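The desk phone won't die

Priltesley Council pulled 400 handsets out of its offices in one go last winter. By November 70 of them were back on desks. Staff asked. Some of them asked twice, in writing.

Which is more or less how this feature started. A mate in procurement forwarded me the spreadsheet and I thought, hang on, who wants a landline? Plenty of people, as it happens. Receptionists. Payroll. Anyone who spends half the day on hold with a shoulder jammed up against one ear.

So, a quick run round the showrooms and shared offices. Three stops, one day, too much coffee.

Udinetti first, the office fit-out mob down by the rail yards. They still keep a wall of corded models and they still move them. Black outsells every other colour. Cream comes in for the home office crowd, who want it on a timber desk next to a plant and dont much care what the line quality's like. Last financial year they shifted 2740 units, refurbs included. Fewer than the year before, but hardly a corpse.

Then Memon, who do repairs. What goes wrong? Cords, mostly. The coil gets a kink, the kink gets a twist, and after a couple of years the handset won't reach your head without dragging the base across the desk. Fix is easy. Unplug the cord at the handset end, let it dangle, let it spin itself out. Free. Takes a minute. Most people buy a new phone instead.

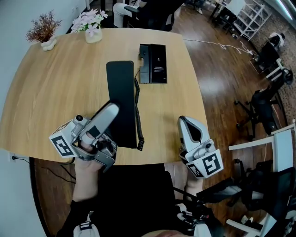
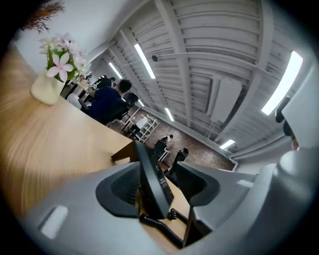

Black phone, coiled cord, pink flowers: the corded desk set on pale timber.

Weight matters too. Pick up a decent handset and it sits in the palm, proper curve, mic somewhere near your mouth. A mobile is a slab. Fine for five minutes, rotten for fifty. And there's the hang-up, obviously. You can't slam a slab.

Last stop Studach, shared offices, open plan, where members can get a handset added to their desk for $3 a week. I expected a gimmick. There was a waiting list. The appeal, going by the people I cornered at the kettle, is that a desk phone stays at the desk. You go to lunch, it doesnt come with you. Hard to argue.

Downsides? They hog space. They collect dust in the cradle and crumbs everywhere else. Newer ones need a network port and a power supply, so the old trick of the phone still working in a blackout is mostly gone. Ask before you buy.

Secondhand is the go if you're only after one. Check the cord, check the hook switch, and listen for crackle before any money changes hands.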